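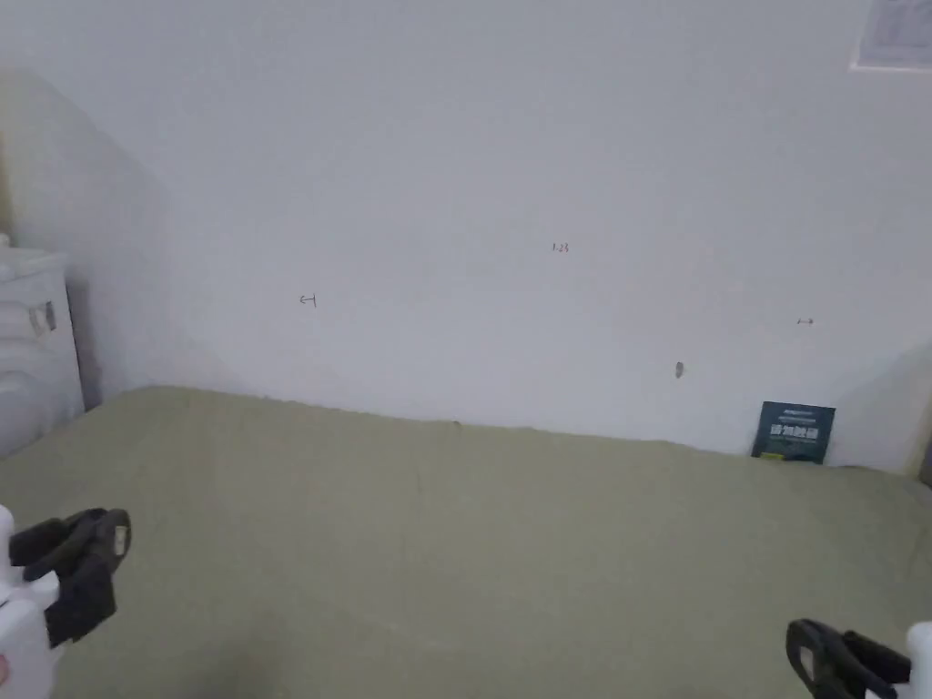
Hi all,

Replying on-list as a few people have asked the same thing off-list.

> From: Tadeo Sepúlveda
> Subject: Halline open day, anyone going?
>
> I can't get down for the Skukix session in June. Could
> somebody who does write up the bed-making part? I'd like to
> know whether they teach it on a real bed or a mock-up, what
> they do about the bottom sheet, and whether it's worth
> asking them up to our place. Not fussed about the talks.

I went to the afternoon one. There were 21 of us, split into two groups, and the practical part went for 11 minutes per group before we swapped. Parking is still terrible, so allow extra time.

Tadeo, it's a real bed in an ordinary room, pushed up against the wall. They collect the demonstrations with hand-held grippers, one per hand, each with its own camera, and a person does the task at normal speed. The fitted sheet stays on the whole time. All the work is in the loose cloth that goes over it.
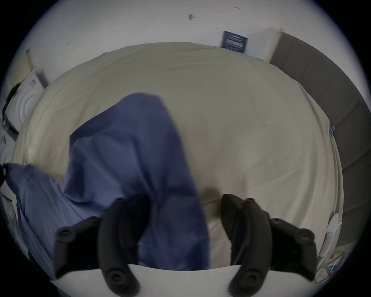

Blue cover partway across the bed, from one of the gripper cameras.

The presenter said the hard part is picking an edge the fingers can get hold of. If you grab the middle of a fold you get a lump and have to start over. She wants 200 good passes before they train on anything, and a pass with a dropped corner is kept if the person recovers it without putting the gripper down.
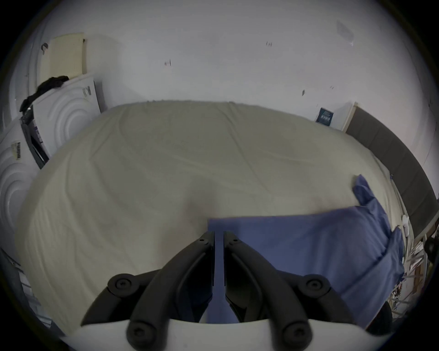 Fingers nearly closed, near the top edge of the cloth.

I asked about colours and got a sensible answer. They swap the bedding between runs so the model doesn't learn one sheet. Lucero asked for darker cloth and that has been harder, as the folds don't show up as well on camera. Diviseo is doing the labelling. 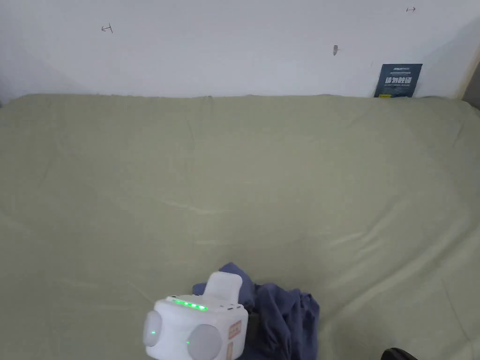

White gripper on the dark blue cloth, green lights on. The card at the back reads "please do not touch" in Chinese.

We each got a go afterwards. The grippers are heavier than I expected and my wrists were sore after 5 minutes. My corners were rubbish.

On asking them up: yes, I'd do it, but they need a room with a bed and decent even light, and they'd want to keep it set up overnight. I can pass on the contact if somebody will organise the room.

Cheers

To unsubscribe or change to digest, write to the list owner. Copyright of messages remains with their authors. Back to top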